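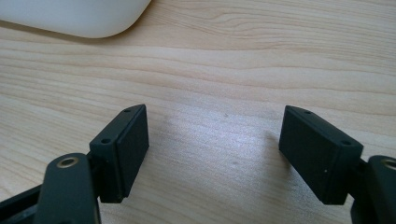
Attachment 1: desk at the Vedthorpe office, wood top

Ticket 867
Opened 30 March 2025 by Vibeke Brøndum
Subject: label printer drops off the network after sleep
Priority: medium
Status: closed

Problem
Printer at the Vedthorpe office goes offline overnight. Comes back after a power cycle, prints fine all day, gone again next morning. Bergmann driver, Stemex print server. Same model at Bromdale has no trouble. Has been like this since January, people just got used to pulling the plug.

Log

VB: Checked cable and wall port. Both ok. Swapped the cable anyway. No change.

VB: Error on the server is 520, "device not responding". Shows up only when the first job of the day goes out. Queue then hangs and everything behind it sits there. Clearing the queue without a power cycle does nothing.

VB: Sleep timer on the printer was set to 30 minutes. Turned sleep off completely. Still offline next morning, so it isnt sleep alone.

Support: Can you print the config page right after it fails, before you restart it? Need the IP line and the lease line.

VB: Done. Printer has a different IP from what the server has. Server is still sending to the old one. So the address changes overnight and the server never hears about it. Bromdale printer has a fixed address, just checked.

Support: That would do it. Reserve an address for it on the router, then delete and re-add the port on the Stemex server. Don't edit the old port, it keeps the old address cached.

VB: Reservation made. Edited the old port first (sorry, read too fast), got 520 again. Deleted it, added new one, test page came out right away.

VB: Next morning, first job went through. No restart.

VB: Sleep back on at 30 minutes. Left it two more nights. Still fine.

Support: Good. Any jobs lost?

VB: One batch for the back store, stuck in the queue from before. Reprinted it. Labels came out shifted to the left, but thats the old template, seperate thing. Opened 896 for it.

Resolution
Address reserved on router, port re-created on server. Driver not touched.

To do
Put the reserved address on the printer list for Vedthorpe.
Take down the note that says to unplug it every morning.
Label shift: see 896.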